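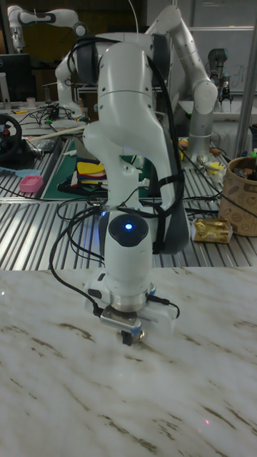
A Tarnard escreveu-nos a perguntar se o Drumo dispensa mesmo a recalibração quando se muda de peça, e se o método aguenta objetos baixos e brilhantes.

Gostamos muito desta pergunta! O Drumo é o módulo de preensão da Nosix para braços colaborativos, e nasceu de um método a que chamamos Fairclough - uma política aprendida com 216 demonstrações, que corrige a descida da garra nos últimos 10 milímetros. A recalibração fica para quando se troca a própria garra.
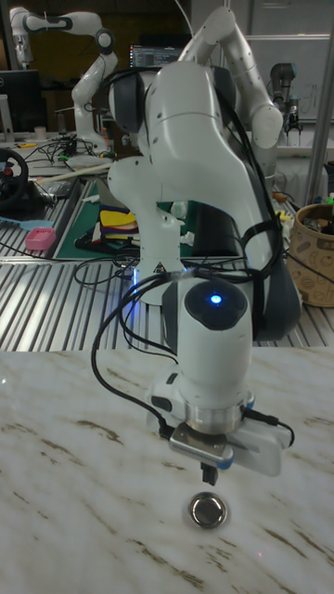 O Fairclough foi avaliado em julho, com 997 tentativas e três braços, e o relatório completo segue com cada módulo (é longo, mas escrito com carinho). As peças rasas foram as que mais nos ensinaram. Uma tampa metálica redonda como esta, de rebordo brilhante e pousada no mármore mesmo por baixo dos dedos, oferece muito pouca altura para agarrar, e é aí que a correção final faz mais falta. 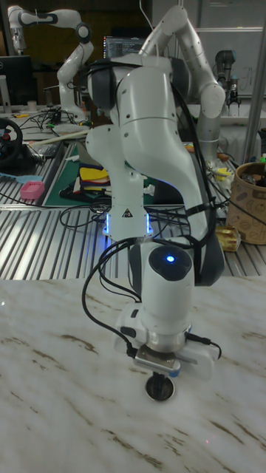 Para peças escuras usamos os mesmos pesos, sem afinação à parte - só pedimos que a velocidade de descida fique no valor de origem durante os primeiros ensaios. O módulo inclui software, guia de montagem e as demonstrações originais.

Página atualizada a 16 ago. 2024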